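Bench Notes: Open-Front Bins for Small Parts and Short Cables

Aug 16, 2019

The last item in this series dealt with drawer cabinets and ended with a promise to cover open bins. They are cheaper per compartment, faster to reach into, and easier to misuse.
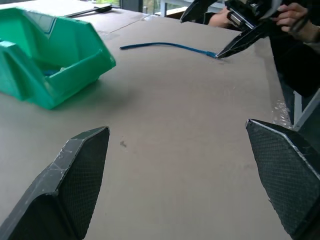 An open-front bin is a compromise between a tray and a drawer. The raised back wall keeps contents from sliding out behind, and the sloped front lets a hand reach the floor of the bin without tipping it. On a bench where one person sorts short leads, adapters and loose connectors for an hour at a time, that slope matters more than total volume. A deeper box holds more, but its contents tend to end up in layers, and the bottom layer is never used.

Size

Choose the bin by the longest rigid part that will go in it. For a cable assembly this is usually the connector and its strain relief, as the cable itself will bend. Lay the connector flat on the floor of the bin. If it sits flat with a finger's width to spare at each end, the bin is large enough. Coiled cable needs separate consideration. A coil pressed against the walls will spring up over the front lip when its neighbor is removed, and the usual result is a cable on the bench that no longer belongs to any bin.

At the Durby workshop we moved from mixed cartons to stackable bins over the course of a month. The stores list had 59 line items for short leads and adapters. One was found to be a duplicate under an older name, leaving 58. Each now has its own bin. The stack is limited to 3 high, above which the upper bins have to be lifted down to see into them.

Color

Bin color should carry one piece of information only. We use it for status: green for tested stock, yellow for untested, red for scrap awaiting disposal. Part type goes on the label. An earlier scheme used color for cable length and label text for status, and it failed quickly, as status changes and length does not. Relabeling a bin each time its contents were tested was skipped more often than it was done.

A secondary benefit of a bright bin is contrast. Thin blue or black leads are easy to lose on a gray work surface, particularly along a panel joint, and small items in a saturated green bin can be picked out at a glance. Clear bins were tried and dropped. They show the contents from the side, but they also show whatever is behind them.

Work surface

Matte gray remains the preferred top for sorting. It does not produce glare under overhead lamps, and scuffs do little harm to its usefulness. Marks can still be mistaken for small black parts, so the surface should be wiped before any work involving screws, ferrules or jumper caps. Where two panels meet, check the joint with a fingernail. If a ferrule can lodge in it, tape it over or keep small parts to one side.

Place the bin at the far side of the work area with its open front toward the operator, turned slightly if the operator reaches from one side. The space between is for laying out. Cables should be laid straight or in a shallow curve, one at a time, with both ends in view. Inspect the ends, wipe the length, coil, and return. Pens and markers stay beyond the bin, where they will not be swept up with the stock.

Coiling

Coil in the direction the cable already wants to take. Do not wrap around the fingers, which puts a twist into each turn. For short thin leads two or three loose turns are enough, held with a reusable tie placed opposite the connectors - a tie next to the connector loads the strain relief. Both connectors should finish on the same side of the coil, facing the front of the bin.

Labels

Print the part name first, then length, then the stores number. The Mekamero label stock currently on the shelf is adequate for smooth plastic but lifts at the corners on ribbed walls, so use the flat area of the front lip. A roll of 500 labels is kept with the printer. The older Cerkix rolls have a stronger adhesive that leaves residue and should be used for cartons only.

Bins returned from the Mendonça bench need their old labels removed before restocking. Warm water and a plastic scraper will do this. Avoid solvent, which dulls the surface and can weaken the stacking edges.

The next item will cover dividers, including when to leave them out. Requests for additional bins should go through the stores sheet with the longest rigid dimension filled in.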